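Gingham, little cases and a clear tabletop

I have had plaid on the brain all spring. It started when I was hunting for something cheerful to put up behind my work table, and I brought home three samples from Nestero and pinned them up one at a time. The gray-on-gray was very tasteful and I hated it by lunchtime! The pastel one won (sky blue, orange, lavender, a bit of butter yellow, you name it), and I haven't looked back.

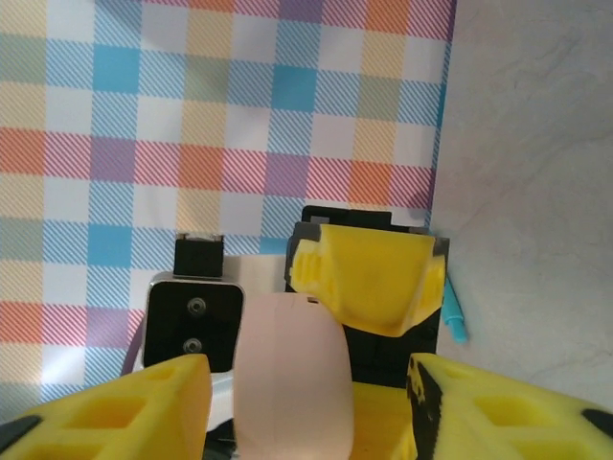

Anyway, Murdo Cowie wrote in after the last newsletter to ask whether a busy pattern makes it harder to find small things on the table. Good question, Murdo. For me it's the opposite, as long as the pattern stays on the walls and the tabletop stays plain. I tried a printed cloth on the table itself last October and spent a whole evening patting around for one tiny lid. Never again. Pale gray is my pick now, with a little marbling in it so it doesn't look like a doctor's office.

The other thing I keep getting mail about is the little cases. I love them. Small, rounded, pastel, with a lid that tips back, and they fit in a coat pocket or the bottom of a purse. I had seven and gave one to my sister, so I'm down to six, and I'm not parting with the pink. My only rule is that a case gets opened on the table and never in my lap. The small clear bits that go with these things vanish the second they hit the carpet, and I've crawled around under that table with a flashlight more times than I'd like to admit. 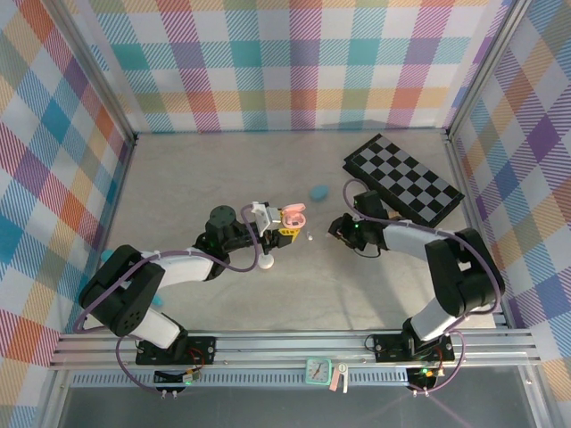

Pink case with its lid up, and a light blue oval farther back on the table.

If you want to put up a plaid of your own, iron it first and line up one row of squares with the edge of the table. Do the back wall before the sides, and don't fuss if the sides come out a bit slanted, mine look like diamonds from where I sit and I've gotten fond of them. Bandomby has a softer version of the pattern with more green in it, if orange isn't your thing.

Next time: ribbon storage, and I'll finally answer the button jar letters.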